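Nerstead Town Archive is looking for a part-time transcriber, 24 hours a week, starting in June. Handwriting tolerance essential.

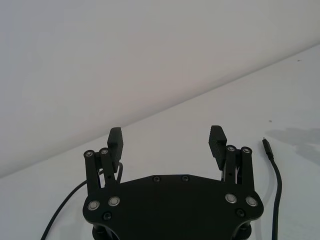
## What the job is

Between 1871 and the arrival of the telephone, the people of Nerstead wrote to their town council about everything. They wrote about drains. They wrote about geese. One man wrote 266 letters about a wall, and the wall is still there, so you can draw your own conclusions about how that went.

We have 2708 of these letters in boxes on the second floor. We want them typed up so that people can search them without coming upstairs and breathing on them. You would sit at a desk with a scan on one screen and a blank page on the other, and turn the first into the second, one letter at a time, until your contract runs out or the letters do.

The contract is for two years. The letters have been told.

## What you would do

- Type out letters exactly as written, including the spelling. Especially the spelling.
- Mark the words you can't read, and keep your guesses in square brackets where they can't hurt anyone.
- Fill in the index card for each letter: writer, street, date, subject. "Complaint" is not a subject. We tried that and ended up with one very large subject.
- Check another person's pages every Friday afternoon and be polite about it.
- Answer the occasional email from somebody whose great-grandfather is in the boxes. These are mostly nice people. A few of them would like the great-grandfather to have been a bit nicer too, and you can't help them with that.

You would not be asked to move boxes, talk to school groups, or work the front desk, except when Ondadum Day comes round and we all work the front desk.

## Who we're after

You need to be able to read old handwriting, or be stubborn enough to learn. Most people get the hang of it in a month. The council clerk of the 1880s takes longer. He wrote every small letter as the same small letter and trusted the reader to work it out.

You should type at a fair speed, but we care a lot more about whether you'll stop and look again. A fast typist once gave us forty pages in which the whole of Mill Street was suffering from "dump." It was damp. It was always damp.

Some German or Danish would be handy for the Hjaltested bundle, which came over with a family of seed merchants who switched languages whenever they got angry. A degree is fine. So is no degree. Our best transcriber to date came from a shoe store, and she could read anything, including the parts that had been crossed out.

If you're the kind of person who corrects other people's grammar without being asked, please think hard before applying. You'd be spending your days with a great many dead people who can't be corrected.

## Pay and conditions

Pay is on the town's clerical scale, second step, which you can look up on the town website if you have an hour and a calm temperament. Or write to us and we'll just tell you.

Hours are yours to arrange between 8 a.m. and 6 p.m. You can do up to half of them from home once you've been with us a while. There is paid vacation, a pension, and a bus pass that covers Nerstead and Hasedton but, for reasons older than any of us, not the stretch in between.

The reading room is quiet and the radiators aren't. Bring a sweater for the mornings and be ready to take it off at eleven. Coffee is free, and is drunk in the hallway, well away from the paper.

## How to apply

Send us a letter of one page and a list of the jobs you've had. The letter may be typed. If you choose to write it by hand we'll read it, and we'll admire your nerve, but it won't count for or against you.

Please don't send a photo, a personality test result, or a video. Do tell us whether you need anything changed at the desk, in the hours or in the interview itself, so we can get it sorted ahead of time.

Interviews last an hour. For half of that you'll be given a real letter, a pencil and some peace, and then we'll talk about what you made of it. There's no trick. We don't have a full reading of that letter ourselves and would be glad of one.

Applications go to Ctibor Vlček, Transcription Desk, Nerstead Town Archive, by mail or at the counter before closing at 5 p.m. Everyone who applies will get an answer. We've read what happens when a public office doesn't write back, and it fills nine boxes.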